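3.2 Items and table setup

The study looks at how small everyday items are left on a shared work table, and how far a loose item tends to end up from the place where a person would look for it first. We chose items that turn up in most classrooms and meeting rooms. Each item had to fit in one hand, sit on the table without support, and be light enough to slide if a sleeve caught it. Items that needed a lid, a cord or a stand were left out.

All items were sorted into 3 groups by the way they behave on a flat surface. Flat-sided items, such as erasers and boxes, stay where they are put and keep the angle at which they were set down. Rounded items can roll or rock before they settle. Soft items, such as cloths, take a new outline each time they are dropped. The grouping follows the item list drawn up by Karlijn Van Damme for the Indcombe rooms, with one change: we moved sponges from the flat-sided group to the soft group, as they were too easily bent at the corners.

The full list holds 24 items. Tables were kept nearly bare in this part of the work. Crowded tables are treated in Section 4, where items touch or cover one another and the question of distance becomes harder to answer. With a pair, the spacing can be read directly, and the angle of each item can be noted without moving its neighbor. A typical pairing takes one item from the flat-sided group and one from the rounded group, as in Figure 2.

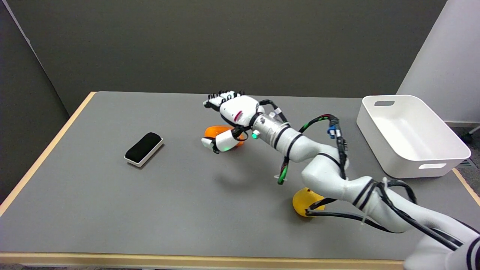 Figure 2. A whiteboard eraser and a rounded orange object on the gray tabletop. The eraser lies at an angle, black felt side up.

The choice of surface matters more than we first expected. An early round at the Mulach site used a glossy white table, and pale items were hard to pick out under the ceiling lights. The eraser was a clear case – its white base was lost against the table, and only the felt could be marked with any confidence. Gray gave enough contrast for both light and dark items, and it was kept for all later rounds. Orange and other strong colors were easy to mark on either surface.

Erasers were recorded by the position of the felt as well as by their angle. An eraser with the felt up was logged as "turned," and one with the felt down as "resting." The difference has some practical weight, as a used felt leaves dust on the table when it rests face down. Rounded items have no such marker, so only the center point was logged, and no angle was given.

Layouts were drawn from the Jimonance placement sheets, which divide the table into left, middle and right zones. We planned 1000 layouts and recorded 1044, the extra ones being repeats of layouts where the first entry was incomplete. Repeats were kept in the set under their own numbers and are marked in the item log. The sheets by Sung use a finer grid, but two coders given the same table often disagreed on the cell, and we went back to the wider zones in October.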